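Munar bench notebook, July
Forehead scanner claims for the Maluleke terminal, second pass

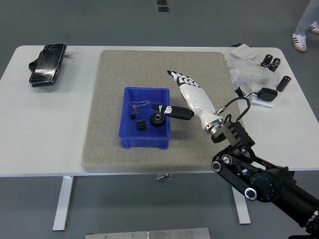

Why we're on this again

The terminal people at Maluleke want a yes or no on the Prelari forehead scanner before they sign for the arrivals hall. The health department has already put out a statement saying travelers "will be screened," so I suspect the yes has been given and we are being asked to supply the paperwork. Fine. I'd still like the notebook to say what we know and what we don't.

The claim in the brochure: catches fever in arriving passengers at walking pace, no contact, with accuracy "comparable to a clinical thermometer." I have read that sentence many times now and can't find out what comparable means. Within half a degree? Same yes/no answer? Over which range? Wrote to the company twice. The second reply was the brochure again.

What the Colamari report says

Colamari did the outside evaluation, paid for by the seller (page two, small type). They report more than 700 readings, which sounds like plenty until you get to the appendix. The readings come from 52 people. So each person was scanned over and over, and the repeats were counted as if they were fresh travelers. Any spread you calculate from that will look tighter than it should.

Worse, 4 of the 52 had a fever by oral thermometer. The whole "catches fever" claim rests on those four. The scanner flagged all of them, and the report turns this into one hundred percent. I worked out the interval by hand and the true catch rate could be well under half and still give four for four often enough. Nothing wrong with their arithmetic. The word "proven" in the summary is another matter.

Other things I marked in the margin:

- Everyone sat in a room held at 72 degrees before being scanned. Arrivals at Maluleke come off a hot apron or down an overcooled jet bridge depending on the gate.
- No hats, no makeup, no bangs. Try that in an arrivals hall.
- Distance to the forehead was fixed with a chin rest. The brochure says walking pace. These can't both be describing the same test.
- Nobody over retirement age in the table. Older people run cooler and often don't mount much of a fever, and they're the ones the department says it is most worried about.
- No mention of anyone who had taken something for a fever before the scan. One tablet before landing and you walk right through.

Our own bench check

Set the loaner unit in front of the blackbody source and let both warm up. With the source steady the scanner was good, I'll give it that. Readings sat close to the set point and didn't wander over the morning. Then I turned the desk fan on across the front of it and the numbers dropped, and kept dropping for a while after the fan was off. Moved it near the window, got a drift the other way. The correction for room temperature is supposed to take care of this. Either it's slow or it's reading its own case.

Couldn't get the log export to work. The unit saves to a file that our software opens as one long row. Had to copy values by hand, so treat the fan numbers in the back of the binder as rough. To whoever had the good cable: it's not in the drawer.

Also tried the alarm threshold. You can change it from the front panel without a password. I set it high enough that nothing alive would trip it and the light stayed a friendly green. Somebody at the end of a long shift with a line out the door is going to discover this too.

The bigger doubt

Suppose the scanner were perfect. It would find people who have a fever at the moment they pass. It says nothing on those who were infected last night, and nothing on those who are sick without a temperature. The department's statement skips from "screened" to "protected" in one line. I'd want to see somebody defend that step with data, and so far all I have is a slide with an airplane on it.

I know the answer I'll get, that it's better than doing nothing. Maybe so. Doing this costs staff, floor space, and money that could go to testing or to sick pay for the baggage crews. A green light also tells a person with a sore throat that they're all right to go visit family. I can't put a number on that, and neither can they, but they leave it at zero.

Where I've left it

Draft note says: holds calibration on the bench, sensitive to moving air, fever detection in real travelers not shown. I took out "useless" on the reread. I don't have the evidence for that either.

To do

Repeat the fan run with the shroud on.
Ask Colamari for the readings grouped by person. They may refuse, write down the refusal if so.
Find out which gates feed the hall and what the air is like there in the afternoon.
Check whether the production unit has the same front panel as the loaner.
Return the loaner. Photograph the scratch by the power socket first, it was there when the box was opened.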